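Desk and workstation check, Dizon Street office, November round
Checked by: Ilango Sundaram
Desk 76, window side

1. Chair and desk height: OK. The gas lift was sinking on my last visit and has been replaced, so thank you to whoever chased that up for me.

2. Desk surface and edge: OK. Nice rounded edge, no splinters or lifting, and kind on the forearms if you're one of those people (I am) who leans while reading.

3. Mouse and mouse pad: OK. The pad sits flat and nothing is curling at the corners. I'm fond of the little sun and clouds, so please don't let anyone talk you into a plain one.

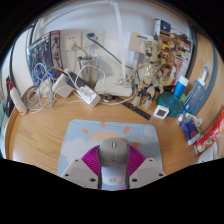

4. Power points and leads: Needs attention. Both wall sockets are in use, which is fine, but the green cable runs across behind the lamp and I'd like to see it clipped along the wall before somebody catches it with an elbow. Job 282 has been raised with Fliser for the clips.

5. Desk lamp: OK, with a comment. Please move the loose cable off the base and coil it up, as it's only going to get more tangled from here.

6. Drinks near electrics: Reminder only. The metal cup lives very close to the chargers. Keep pens in it by all means, but tea and water belong at the other end of the desk, please.

7. Items against the wall: OK. The blue box is fine where it is, provided nothing gets stacked on top.

Follow-up: items 4 and 5, in around 3 weeks.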